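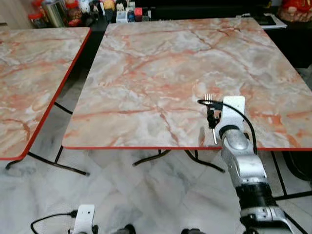 Set for One: A Small Project on Small Table Settings
Dunbridge, Intro to Everyday Design
Final report

Where the idea came from

When our class got the assignment ("pick an ordinary household routine and look at it harder than it deserves"), most people went straight for laundry or coffee. I picked setting the table. I grew up in a house where setting the table was my job every single night, and I'm pretty sure I did it wrong for most of my childhood, so it felt like time to find out what right even means.

I also had a practical reason. I moved into a place last August where the only eating surface is a square folding table, and it's small. I kept knocking my cup with my elbow. I kept reaching across my bowl to get to the spoon. Little stuff, but it happened at every meal, and I wanted to know if a better layout would fix it or if I'm just clumsy (spoiler, a bit of both).

So the question for the project was: if you only have a cup, a bowl, a spoon and a fork, and you're eating alone at a small square table, where should everything go?

What I used

I wanted the cheapest, most normal setting possible. No plates, no knife, no placemat, no napkin folded into a swan. The setting I landed on is a magenta plastic cup, stainless steel bowls, a stainless steel spoon and a stainless steel fork. If you've ever eaten in a canteen you know exactly the kind of thing I mean.

The table is the type with black metal legs that fold up, and a glossy top with a marble pattern in pink and cream with orange veins running all over it. There's a red strip along the edge. I thought the pattern was hideous at first and now I'm kind of attached to it! It also ended up mattering for the project way more than I expected, which I'll get to.

I wrote a planning sheet for the whole thing that I named Flidus. It's a grid drawn on paper that stands in for the tabletop, and you write a letter in the square where each item goes. The name means nothing. I needed a file name and that's what my fingers typed. But I got tired of writing "the planning grid" over and over, so Flidus it is for the rest of this report.

How I went about it

I planned 100 meals on paper, which sounds like a lot, but a bowl of cereal counts as a meal and so does leftover rice at eleven at night. I ended up logging 92 of them. The other ones I either ate standing up at the counter or forgot to write down, and I decided not to make anything up to fill the gap.

For each meal I set the table according to one of 5 layouts, ate, and then wrote a couple of lines on how it went. I wrote down every time I bumped something, every time I had to cross one hand over the other, and anything that just plain annoyed me. I'm right-handed, so please read everything with that in mind.

The layouts were these:

Layout A, everything on the right. Bowl in front of you, then cup, spoon and fork all crowded on the right side.

Layout B, everything behind the bowl. Bowl close to you, cup and utensils lined up past it.

Layout C, the formal one. Fork left, spoon right, cup up at the top right, like in the etiquette guides.

Layout D, utensils in the cup. The lazy one. I had high hopes for it.

Layout E, the row. Cup on the left, bowl next to it, then the spoon, then the fork, all of it up toward the front edge where you sit.
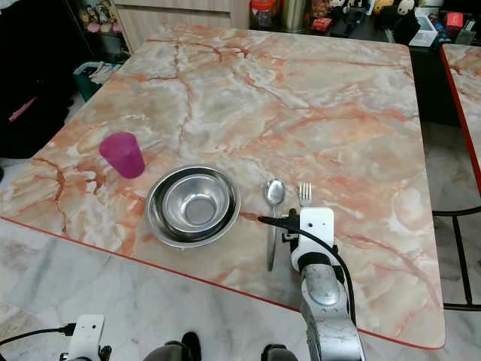 Layout E won, and it wasn't close. I had it down as the boring option, the one I added just to have something to compare the others to. But once the cup goes over to the left it's completely out of the way of the arm you're eating with, and both utensils are right there on the side where your hand already is. You never cross over the bowl. Out of all the layouts it was the one where I'd finish eating and realize I had nothing to write in the log.

Layout A was the worst by a mile. It looks like it should work, all your stuff on the good side, but the cup ends up right where your elbow wants to swing. I spilled water on my own notes twice, and one page of the log is now mostly a blue smear.

Layout B was fine for a drink and bad for everything else. Reaching over a bowl of hot soup for a spoon is a great way to get soup on your sleeve. Putting the utensils behind the food is something I'd only do now if there was really no room on the sides.

Layout C I have mixed feelings about. It looks nice. On a bigger table it would probably be great. With just a fork and a spoon and no knife, though, the fork sits by itself on the left looking lost, and since I eat with my right hand I had to pick it up with my left and swap every time. I know that's partly habit. I kept it in for the full run anyway and I never got used to it.

Layout D lasted until I wanted a drink. I don't know what I was thinking. You take the utensils out, you put them down somewhere, and then you're just doing one of the other layouts with extra steps.

Things I noticed that weren't on the plan

The order of the spoon and fork matters more than I figured. In the row layout I started with the spoon closer to the bowl and the fork on the outside, purely by accident, and then tried swapping them. Swapped felt wrong for most of what I eat, because I eat a lot of soup and rice and cereal and I'd keep grabbing the fork by mistake. If you're more of a salad and noodles person you might want the fork on the inside. My advice is to put whatever you use most right next to the bowl.

Handles should point toward you. I know, I know, obviously. But I logged a few meals where I'd just dropped the utensils down any old way and it was amazing how much fiddling it caused. Heads away from you, handles toward the edge, done.

Then there's the pattern. A busy tabletop hides things! A shiny steel fork on a marble pattern with veins running in every direction is harder to find than you'd think, especially in evening light when the steel is picking up reflections too. The magenta cup I could find with my eyes half shut. If I did this again I'd test one plain tabletop and one patterned one and see if the bump count changed. I didn't have a second kind of table, so for now it's only a hunch.

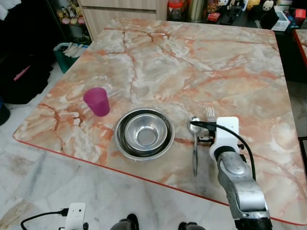 Does it matter how close to the edge the row sits?

It matters quite a bit, and the sweet spot was close enough to reach with a bent arm, with the utensil handles staying fully on the table. When I pushed everything toward the middle I ended up leaning forward and carrying each spoonful too far. When I let a handle hang over the edge I'd catch it with my sleeve and flip the whole spoon onto the floor. On hard floors that is LOUD, and I live above somebody.

Getting the order right when you set up

I also timed the setting-up part, mostly out of curiosity. I'm not going to pretend the difference was huge. But there was one sequence that felt a lot smoother, so I'll write it down for anybody who wants to copy it.

Start with the bowl. It's the biggest thing and everything else gets placed by looking at it. Then the cup, to the left, with a bit of space so you can get your whole hand around it without touching the bowl. Then the spoon, then the fork, working outward. I tried doing it the other way, utensils first, and I always had to nudge them over to make room for the bowl afterward.

One bit about the bowls. Mine nest, and a stack on the table is handy if you want a clean one for seconds or for peels and bones. A stack is taller, though, so there's more rim to knock with your wrist, and I noticed that I'd sometimes lift two together without meaning to. For a plain meal I'd go with just one.

And a note on picking up a fork. If you grab it near the bottom of the handle and lift, it tips. Everyone knows this in their hands but I'd never thought about it. Grab it a little higher and it comes up level. The same goes for putting it down, where you get a much neater line if you hold it over the spot for a second and lower it. My forks got a lot straighter once I slowed down there. 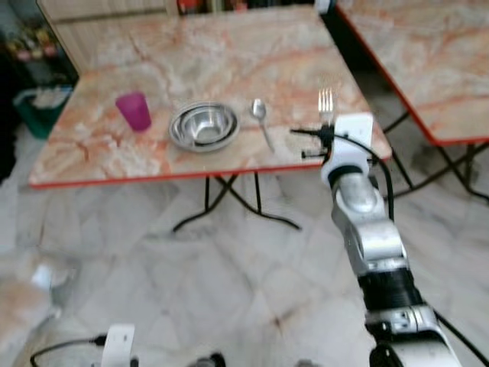
I had my notes checked against a couple of sources, and that was the messiest part of the project. The main thing I read was a booklet from Clalteo, a small housewares shop that gives it away with their starter sets. It has a page on "compact settings" and I was pretty smug to see they also put the utensils together on one side. They put the cup on the right, though, and I think they're wrong, at least for right-handed people on a small table. My log has the blue smear to prove it.

The other source was an old hospitality handout titled Fuchs, from 2000, that was sitting in a box of course materials. Half of it is about banquets so I skipped that. The useful half is about trays, and it says to keep anything that can tip away from the hand that does the moving. That's my whole result in one sentence, and I found it after I'd already eaten all the meals. Oh well!

What I'd change

I'd get other people in on it, for starters. One right-handed student with long arms isn't much of a sample. I'd especially like a left-handed person to try the row both ways, mirrored and not mirrored, because my guess is the mirrored one would work just as well, but a guess is all I've got.

I'd make the log simpler too. By the end Flidus had so many arrows and scribbles on it that I had to redraw the grid before I could read my own results. Fewer boxes, bigger boxes, and a pencil next time.

I'd add a napkin. I left it out to keep things simple and then spent the whole project getting up for paper towels.

And I'd want to try two people at the same table. With two rows facing each other, your cup is across from the other person's utensils, and I can't work out from a drawing if that's good or a disaster. I've got the grid for it drawn already, it's stapled to the back of this report with the log pages.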